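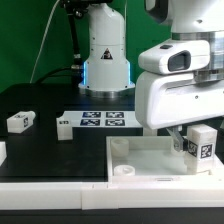

Garment Technologist, Wovens (full time)
Starka, product development office, Skiltbridge

Starka designs and sells women's dresses, skirts and blouses in woven fabrics, with two main collections a year and short runs in between. The technical team checks fit, construction and fabric performance on every style before it goes to the factory. We are hiring one garment technologist to take over the dress category.

The post reports to Orvokki Laitinen, head of technical. Start date is April, or earlier by agreement.

Main duties

Prepare and maintain tech packs for 40 styles per season, including measurement charts, construction notes, trim lists and labeling.
Run fit sessions on a live model in the base size and write up comments the same day.
Grade from the base size across the full range and check the grade on a size set before approval.
Review first, second and pre-production samples against the spec. Record each deviation and state whether it is accepted, corrected or rejected.
Agree tolerances with suppliers. Our standard tolerance on bodice width is stricter than most - applicants should expect to defend it.
Read lab reports for shrinkage, seam slippage, colorfastness and pilling, and decide on care labels from the results.
Work with the pattern room on collars, plackets, set-in sleeves and lined bodices, which account for most of our sample rejections.
Handle returns data for the category and propose spec changes where a fit fault repeats.

Required

At least 3 years in a garment technology role, with a clear majority of that time on wovens.
Working knowledge of viscose, crepe and lightweight cotton, including how each behaves after washing and pressing.
Ability to read and correct a flat pattern by hand and on screen.
Clear written English. Most supplier contact is by email and goes to people working in a second language.

Useful, not required

Experience with print placement and matching at side seams and center front.
Some knowledge of knit linings.
French or Portuguese.

Conditions

Permanent contract, 40 hours a week. Core hours are 10 a.m. to 3 p.m.; the rest is flexible. Fit sessions are held on site. Up to 2 days a week may be worked from home outside sampling weeks. There are 2 supplier visits a year, each lasting up to a week - travel and lodging are paid by the company. Staff receive a clothing allowance each season and may buy approved samples at cost.

How to apply

Send a resume and one redacted tech pack or fit report to Hrefna Kárason in personnel. A cover letter is optional and should not exceed one page. Do not send physical garments.

Shortlisted applicants will be asked to measure a finished dress against a spec sheet and write fit comments on it. The exercise takes 2 hours and is paid. Interviews follow with Orvokki Laitinen and Timothée Vasseur, who runs the pattern room.

Questions on the technical content of the job go to Timothée Vasseur. Questions on pay band, contract or access needs go to Hrefna Kárason. Applications through agencies are not accepted for this post.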